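Linge éponge : reprise du pliage

20 avril 2020

Je reprends les notes de la semaine dernière sur le rangement du petit linge. L'étagère Aner a 15 cm de hauteur utile par niveau, et le pliage en quatre dépassait dès la troisième pièce. Je plie maintenant en trois dans la longueur, puis en deux, ourlets vers l'intérieur. Isamu Arai conseille de rouler ; j'ai essayé, les rouleaux glissent à l'ouverture de la porte.
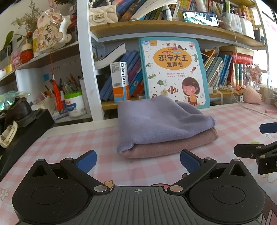
Page 2

Le lavande est posé sur le brun rosé. Le dessous garde un bord épais et arrondi, assez régulier. Le dessus est à refaire : plis profonds à droite, coins qui rebiquent. Sur la nappe vichy, le tissu accroche un peu et il vaut mieux lisser du centre vers les bords.

Le livre sonore 识字大王 reste au fond du bureau, debout, et retournera sur le niveau du bas.

Côté lavage : 40 °C, essorage à 800 tours, pas d'adoucissant. À pleine vitesse, les ourlets vrillent et le pliage ne tient pas. La lessive Odov convient, dose réduite de moitié.

Reste à traiter le bac Mizuno (draps de bain, quelque 100 cm de long), qui demandera un autre gabarit.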